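The One-Bin Rule

Every December, when the shops fill up with storage boxes for the decorations people are about to bring down from the attic, I get the same question from friends. Which boxes should I buy? And every year I give the same answer: buy one. Just one! Buy a plain white plastic bin, bring it home, and live with it for a month before you spend another cent.

I came to this view through Agnes Geddes, who has been sorting out other people's homes for 18 years and who still gets a visible thrill from an open drawer. I spent a morning with her at a house where the owners had counted up to 35 containers in the spare room alone – lidded tubs, shoeboxes, wire baskets, a nested set of Randar crates that had never been un-nested. Most held a little of everything. A bicycle pump lived with the birthday candles. The tape measure was in with the tape, which made sense only until you needed to measure something.

Agnes didn't touch any of it. She set one white bin on the dining table and asked the owners to go and find the things they had used that week. Off they went, slightly baffled, and back they came with scissors, a phone charger, a roll of stamps and a small flashlight. In they went. "There's your first box," she said, and moved on to the hallway as if she had done nothing remarkable.

I went home and tried it that same evening.
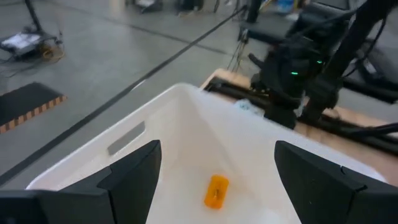

By Lewis Purves
Home and Living writer

White is the color to get, and I will argue this with anyone. I have owned clear bins, and I have owned a very handsome dark green one from Midier that swallowed everything I put in it. Batteries vanished. Pen caps vanished. I once spent most of a Sunday-style afternoon looking for a door key that was lying flat in the corner of that green bin, perfectly at home in the shadows. Drop something small and bright into a white bin, though, and it practically shouts at you. A little orange block on a white floor can be spotted from the doorway.

That matters more than you might think, as the small things are the ones that go missing. A winter coat rarely gets lost. The fuse, the toy brick, the eraser, the odd plastic piece that surely belongs to something – those are what we turn the house over for.

Shape comes next. I like walls that slope outward toward the rim, and I like them very much. Your hand goes in easily, you can tip the bin and slide the contents toward you, and when you're done the inside wipes clean with one pass of a cloth. The straight-sided kind looks tidier on a shelf, I'll admit, and the Orico boxes in my own closet are straight-sided and have served me well for blankets. For anything smaller than a paperback, give me the slope.

Then there's the handle. A slot molded into the side is my favorite sort, with no hinges to snap and no rope to fray. Before you buy, lift the bin in the shop and carry it a few steps. Put something heavy in it if the staff don't mind (they have never minded, in my experience, and one of them once handed me a paint can). If the edge of the slot bites into your fingers with one can of paint inside, imagine it full of cookbooks.

Now for the part I really love, the emptying. Agnes calls it "going to the floor." Once a month you take the bin to a table with decent light, take everything out and look at the bare bottom. Then things go back in one at a time, and only if you can name them and say who uses them. It takes me ten minutes, usually with the radio on. My family has started to drift in and join me, mostly to claim things.

There is always a last object, of course. At the house Agnes was working on it was a small brass hook, and it sat in the bottom of the bin through two cups of coffee while four adults debated it. Was it from the curtain? The old mirror? She let the talk run, then put it in an envelope, wrote the month on the front and dropped it in the desk. If the envelope is still sealed after a year, out it goes. I've borrowed this idea wholesale and have three envelopes on the go.

People do ask when they can have a second bin. When the first one is full of things you use, says Agnes, and when you can tell her without looking what is in it. I got there in six weeks. My neighbor, who swore she would need a dozen, is still on one and has given her Kang stacking set to her sister.

A few practical notes, then. Store the bin at waist height if you have the shelf for it. Skip the lid for anything you reach for daily. Write the label on masking tape, so that changing your mind costs nothing, and put it on the short side where it shows from the shelf. And leave some room in there. My own bin is about half full as I write, with the scissors on top, and the masking tape has been relabeled twice since breakfast.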